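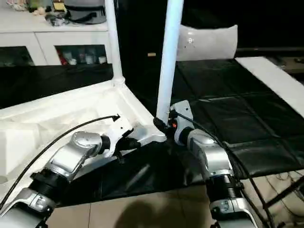
Hultetti writes house rules for robots, and for the people who stand next to them. I started it at my kitchen table in Barnarcombe, after years of running arms for other people and getting cross about how differently every shop did the same job. One team would let both arms pull on a part as hard as they liked, and the next wouldn't let them touch it together at all! Our rule sits in the middle. When two arms share a stiff piece, like a white plastic frame with poles standing up out of it, one arm takes the foot of a pole, the other stays on the rim, and neither one moves off until both have reported in. Loose cables get checked before the start, too (I'm a terrible bore about cables, ask anyone who's worked with me).

What we do

We take a task, run it ourselves, argue over it, and write down what we'd want a new operator to know on day one. All of it goes into Wareo, our practice guide, which has grown to 8 chapters and is still written in words you could read out loud over a noisy fan. No legal stuff. You still need the official safety standards for your machine and your country, and we'll nag you to go read them, but those don't say much about where to take hold of a shirt collar.

Soft goods are my favorite part, I'll admit it. Cloth moves when you don't want it to, so the chapter on garments is mostly about patience: close on a single edge, close slowly, keep clear of the neck of the form and anything hanging off it, then stop and look before you lift.

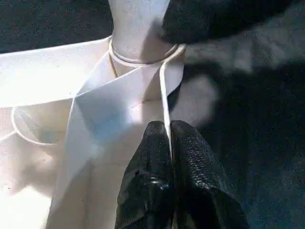 How a rule gets in

Somebody suggests it, usually in a bad mood. We write it as one sentence. Then four of us try it on our own tasks, and if any of us can't follow it without asking a question, back it goes. A rule that survives gets a test run of 1000 grasps before it's printed, and we keep the failures in the log right beside the good ones, with the same amount of detail. I once had to pull a rule I'd been quoting for years. That was a long December.

We're picky about wording as well. "Gentle" is banned, and so is "as needed." If you mean a closing speed, write the closing speed. For thin walls we say where the fingertips go (one on each side, nothing folded in between) and we say when to let go.

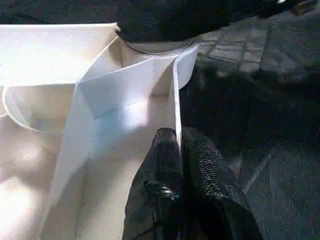

Paper bag, pinched at the side wall.

Working with us

Mostly we visit. Two of us come for a couple of days, watch what you already do, and leave you with a short draft you're free to scribble all over. Najafi was the first company to let us in, and their operators' notes on our draft were longer than the draft, which I loved. Half of the tray chapter came out of those pages: which wall to take, how to keep the inside finger from dragging on the compartment floor, what to do when something is already sitting in one of the holders.
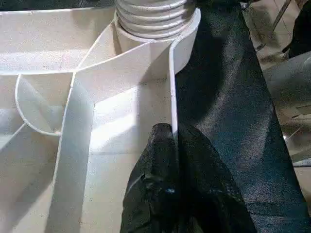
Réjean Gill wrote to us after reading that chapter and said the stop rules should come first, ahead of any advice on gripping, "so that the person with the least experience reads them before anything else." We moved them to page 2 in the next printing. Réjean has since sent more notes, and I'm still working through them.

If you'd like a copy of Wareo, or you think we've got something wrong in it, write to me at the Barnarcombe office. Mornings are best, before the arms are switched on and I stop looking at my mail!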